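Folding hands wanted – Temitz Robotics Club

Our student project is teaching a robot to put the washing away. We need 12 patient people with hand-held grippers, one per hand, and a bedspread's worth of clothes.
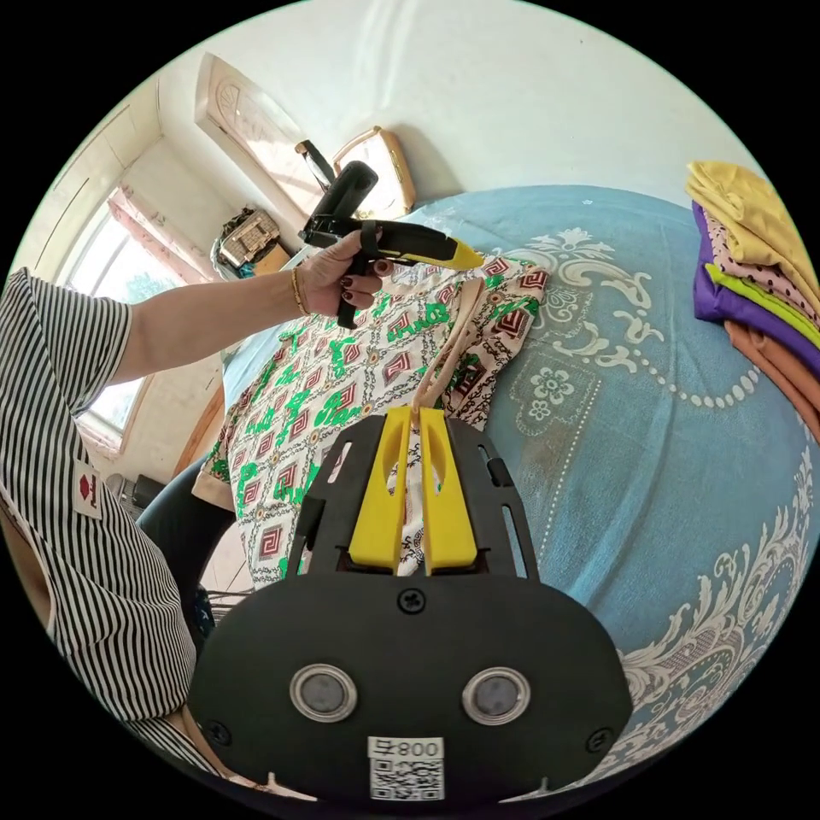
What you'd do

Sessions run 25 minutes at the Pallholm rooms, from September. Bring colourful clothes – the robot has seen enough grey.
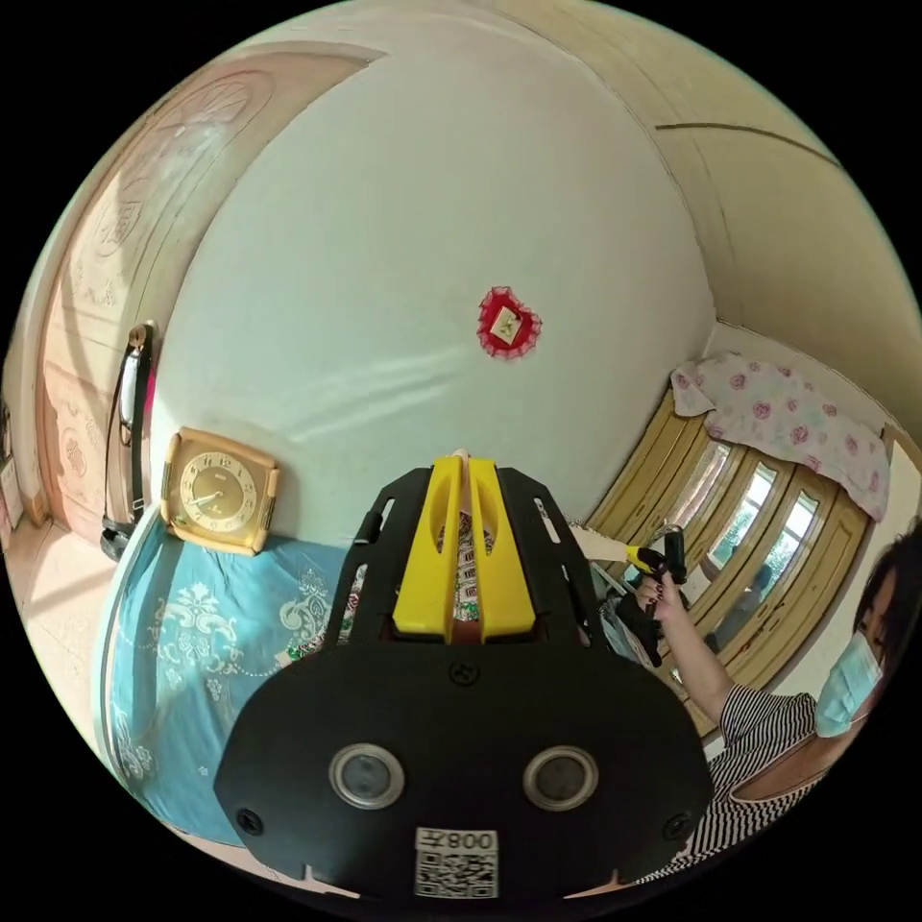
No experience needed, though a favourite way of folding shirts will be politely ignored. Sign up at the Borklow desk by 4 pm.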